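Ticket 227: Jolletti 24 cranks, coughs, dies when warm
Opened Jun 28, 2025

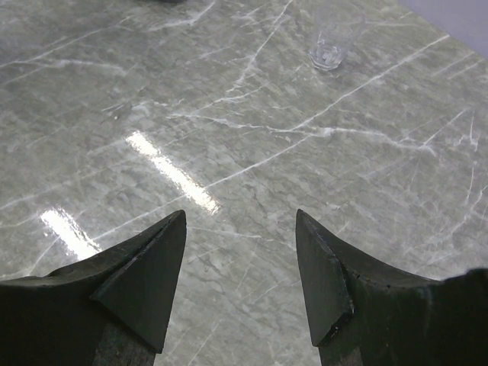
Category: Fuel and ignition / Older tractors

Machine is a Jolletti 24, diesel, one previous owner who believed in baling wire. Starts fine from cold, pulls fine, then quits after half an hour of mowing as if it has heard the lunch bell. Restarts once it has sulked long enough to cool down. The hour meter says 400 and has said 400 since I bought it.

Tried before opening this ticket: new fuel filter, new air filter, strong language.

Reply from Pedine parts desk: Check the tank cap vent. Run the tractor until it fades, then loosen the cap. If it picks up again, the vent is plugged.

Update: Loosened the cap. It did not pick up. I did get diesel on my sleeve. Cap vent is clear – I can blow through it, and would prefer not to do so again.

Reply from Pedine parts desk: Next is the line from the tank to the lift pump. Disconnect at the pump end and let it drain into a can. You want a steady stream.

Update: Steady stream for a minute, then a dribble, then nothing, with half a tank still in there. Pulled the outlet fitting. The manual shows no strainer in it. There is a strainer in it. It was wearing a coat of something like felt.

Cleaned the strainer, drained and rinsed the tank, put it all back. Ran the lower field at Ayala for roughly an hour. No fade. Then it began dripping at the fitting, so I ordered the sealing washers. Holier lists them in packs of 4. I need one.

Reply from Pedine parts desk: Keep the spares. Replace the washer every time that fitting comes off. Don't overtighten, the threads in the tank are soft.

Update: Washer on, no drip, two full mowings done. Hour meter still says 400. I'd like to leave this open until the September cut, when the tractor has to do real work and usually develops opinions.

Status: Monitoring
Hour meter: please open a separate ticket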